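Giving up the big weekly shop

We used to do one large grocery run every Sunday, and in February we stopped.
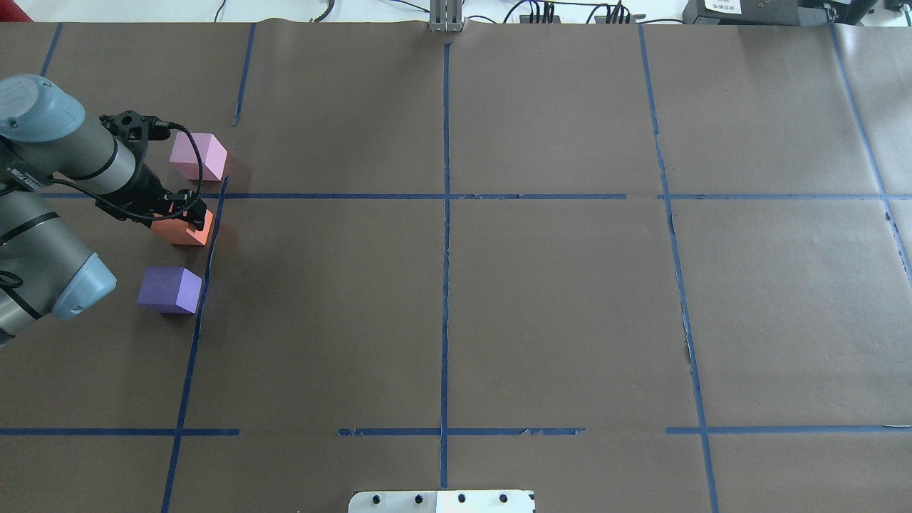

The big shop took most of the morning. I would drive out to the supermarket in Drurnoven, fill the cart, and come home with food for seven dinners. By Thursday the herbs were slimy and nobody wanted what was planned.

Now I go to the small store on Ilar Street 3 times a week, on foot, and buy enough for 2 days. I thought it would cost more. Milk and rice do. But I throw out much less, so the total for the month came out a little lower.

Lợi Ninh, who lives upstairs, still drives to Drurnoven and picks up a big bag of rice for me when I ask. I pay her back in eggs or cash.

The hard part is evenings when I get home late and the store has closed. I keep 4 cans of beans and some frozen dumplings for that. Last week I ate dumplings twice.

I'm going to keep going this way through the summer, then look at the receipts again. If onions go up any more I may have to start buying those by the sack.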